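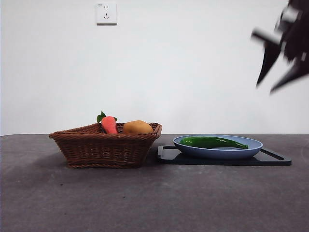

Página 3

Perguntas frequentes sobre a cesta da horta

Recebemos muitas mensagens pelo formulário, e várias trazem as mesmas dúvidas. Juntamos as respostas nesta página e vamos acrescentando outras conforme chegam. Escrevam sempre, adoramos ler o que andam cozinhando!

O que vem na cesta?
O que estiver bom naquela semana. Em maio costuma ser época de mandioquinha, abóbora, chuchu, couve, tangerina e caqui – e o caqui do sítio Terkham é uma maravilha, daqueles que se comem de colher. A lista sai na véspera da entrega, por e-mail, sempre no fim da tarde. Se houver chuva forte, a lista pode mudar até a hora da colheita.

Posso escolher os itens?
Dá para trocar até três itens por entrega. Basta responder ao e-mail da lista até as 20h. Quem tem alergia ou simplesmente não suporta jiló pode deixar isso anotado no cadastro, e a gente nem manda.

Quanto custa?
A cesta pequena sai por R$ 90, com entrega incluída nos bairros da rota. Não há taxa de adesão. O pagamento é feito por Pix ou cartão, depois que a lista é confirmada.

Como funciona a pausa nas férias?
Avise até dois dias antes da entrega e pronto, pausamos por quanto tempo quiser. Também é possível passar a cesta para uma vizinha ou para a sua mãe naquela semana. É só mandar o endereço novo.

As folhas chegam lavadas?
Chegam enxaguadas, para tirar o grosso da terra, mas precisam ser higienizadas em casa. Depois de lavar, seque muito bem (a centrífuga de salada é a melhor compra que já fiz na vida!) e guarde num pote fechado com papel-toalha no fundo. A rúcula e a alface crespa aguentam bem uns dias assim. O agrião é mais delicado, coma primeiro.

Minha cesta veio com muita abóbora. O que faço?
Sopa! Asse a abóbora em pedaços grandes, com casca e tudo, junto com uma cebola cortada ao meio e uns dentes de alho, até dourar nas pontas. Raspe a polpa, bata com caldo quente e um pedaço pequeno de gengibre, acerte o sal e finalize com um fio de azeite. Congela lindamente. O que sobrar da polpa assada vai muito bem em massa de pão ou em nhoque.

As ramas da cenoura servem para alguma coisa?
Servem e são uma delícia. Pique bem fino e use como salsinha, ou bata com azeite, limão, alho e castanha-de-caju para fazer um pesto. O sabor é um pouco mais terroso que o do manjericão – com macarrão curto e bastante queijo ralado fica ótimo.

Quem é o Normand que assina as receitas?
É Normand Marchand, nosso cozinheiro. Ele testa as receitas na cozinha da Okix, onde também montamos as cestas, e responde pessoalmente às dúvidas de forno e fogão. Já são 592 receitas publicadas no arquivo, com busca por ingrediente. Comecem pelo refogado de chuchu com camarão seco, vale cada minuto.

O que é a linha Kidik?
São as receitas para fazer com crianças, com passos curtos e quase nada de faca. O bolinho de banana de frigideira é o mais pedido. A panqueca verde de espinafre também faz sucesso, até com quem jura que não come verdura.

Vocês entregam no meu bairro?
Digite o CEP na página de cadastro. Se ainda não chegamos aí, deixe o seu contato, pois abrimos rotas novas quando há pedidos suficientes numa mesma região. Quem prefere retirar pode passar na mercearia Samir, das 9h às 18h, no próprio dia da entrega.

Um item veio machucado. E agora?
Mande uma foto no mesmo dia e o valor volta como crédito na cesta seguinte. Tomate amassado, aliás, rende um molho excelente: panela, azeite, alho, fogo baixo e paciência.

Posso congelar o que não vou usar?
Quase tudo. Brócolis, vagem e cenoura pedem uma passada rápida em água fervente e depois água com gelo. Couve pode ir crua, já fatiada. Fruta madura vai descascada e em pedaços, direto para a vitamina do café da manhã. Batata crua e pepino não congelam bem, a textura fica triste.

Aceitam encomendas para festas?
Sim, com uma semana de antecedência. Escrevam contando o número de convidados e o que pretendem servir, e o Normand ajuda a calcular as quantidades.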